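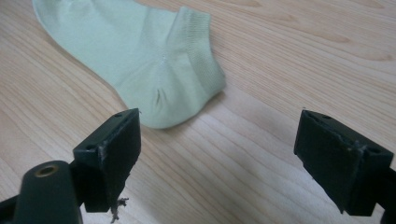 Hala Filali pairs her socks the minute they come off the line, and she told me that anyone who leaves them until the weekend deserves the odd ones. She allows no basket for strays. A sock without a partner gets 2 washes to find it, then goes in with the dust rags.

I have never been that strict. When we moved to Combridge in March I packed 17 single socks and unpacked every one of them.

Ankle socks are the worst of it. They are too short to roll, and folding one cuff over the other stretches the ribbing.
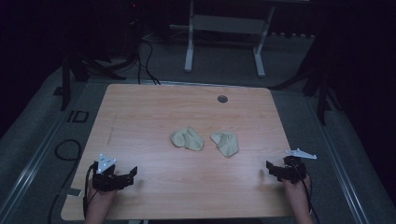 So I lay them flat now, heel on heel, and fold the pair once across the middle. Plain tan ones go together by feel, thick with thick. A shoebox holds up to 6 pairs stood on end, and a second box fits beside it in the drawer. Dark colors go at the back. Wool gets its own bag, with the top left open.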